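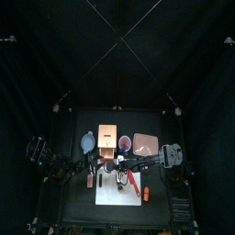 Back row, far left: light-blue bowl with a small handle.

How to get your old friends in one room for an evening

Friday, October 24, 2025

There were seven of us at school in Drinden and we now live in five towns, two of which are a long way from anything with a railway station. We still manage one proper evening a year. The method below has been arrived at mostly by getting it wrong.

Before you start you will need a phone, a calendar and a fairly thick skin.

Step 1. Pick the date yourself

Do not ask the group when everyone is free. We did this one August and had 300 messages by the end of the week, a poll with eleven options, and a lengthy argument over whether a bank holiday counts as a weekend. Choose two dates, at least two months off. Send both. Give people until Sunday night to answer, then go with whichever gets more votes.

Someone will be unable to make it. This is sad and you should say so, warmly, and carry on. If you move the date for one person you'll lose another, and you will still be moving it when you are all drawing your pensions.

Step 2. Start a new group chat

The old chat is full of birthday wishes and a video of a goat. Start a fresh one with the date as its name. Put the place, the time and the address in the first message, and be prepared to repeat all three on the day to at least two people who are already on the train.

Step 3. Choose somewhere dull

You want a table you can keep all night, and you want to be able to hear each other. Our first reunion was at Panik, a bar we'd loved at nineteen, where I spent three hours nodding at a story I later learned was about a divorce. We go to Sisetti now. The lasagne is adequate and they let us sit there until they start putting the chairs up.

Ring up and book it. Then ring again the week before, as bookings for seven have a way of turning into bookings for two.
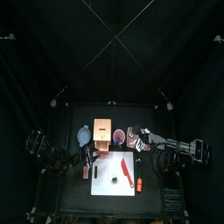 If you'd sooner do it at home, keep the food to one big pot of something and let other people bring the rest. You'll get four bags of crisps and no pudding, but you will also get to sit down, and sitting down is the point of the evening. Buy your own pudding and hide it.

Step 4. Sort out the money early

Agree before anyone orders that the bill gets split evenly, with a bit off for whoever is driving. If one of you is having a lean year, have a quiet word beforehand and cover it between you. Never bring out a calculator at the table. I've watched a friendship of twenty years wobble over garlic bread.

Step 5. Bring one thing to look at

One old photo album will do, or a school magazine. We have the programme from a play called Tanasarn, written by our drama teacher and performed to 100 parents who had been told it was a comedy. It gets passed round every year and it still sets us off. Don't bring a slideshow. Don't make a quiz.

Step 6. Leave room for the other conversation

At some stage, usually after the plates have gone, somebody will mention a scan, or their mum, or that they aren't really sleeping. Let the jokes stop for a bit. You don't have to say anything clever. Top up their glass and ask the next question.

Step 7. Book the next one before you get your coats

Everybody will say "we must do this more often" on the pavement, and everybody will mean it until about Tuesday. Get two possible dates written down while you're still at the table, then go back to step 1.

Next time I'll write up what to do about partners, which is a longer post and may cost me some friends.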